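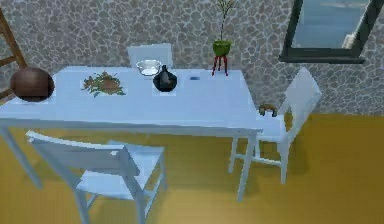 A reader in Grelberg wrote to us in July that she had stopped buying a big table for her flat, after three tries, and that she would like to know why the shops only sell tables for families of eight. Her letter was short and a little angry. We received many similar ones after it, and so this article is about the kitchen table, and how large it must be.

In Grelberg the old flats have kitchens where two people can pass each other only if one of them breathes in. My grandmother's generation solved this with a folding leaf on the wall. You ate, you washed the plates, you put the leaf down, and the room was a room again. When the Kesau houses were built on the other side of the river, the kitchens became bigger and the leaf disappeared. People were proud to have a table which stood always in its place.

Now the direction is changing again. The Clakine workshop, which makes furniture in a former dairy, sold 306 tables last year, and only 17 of them were for more than six persons. The most popular model is narrow, with straight legs, and costs 400 in the local money without delivery. It is not a beautiful object, in my opinion. The corners are too sharp and the drawer is missing. But it goes through the door of an old flat without taking off the legs, and for many buyers this decides the matter.

A different answer comes from Ayaaba, the housing cooperative near the station. There the residents have small tables at home and share one long table on the ground floor, which can be reserved for birthdays and other dinners until nine in the evening. I visited on a rainy afternoon and found it covered with school books. A resident told me that the reservation list is full every December, and that the quarrels about it are also part of the tradition.

What should our reader do, then? I would advise her to put newspaper on the kitchen floor, in the size of the table she wants, and to live with it for 9 days. She should open the oven, pull out the chairs and carry in the shopping. My own newspaper was too long by two hands. I cut it with scissors and ordered the smaller table the same evening.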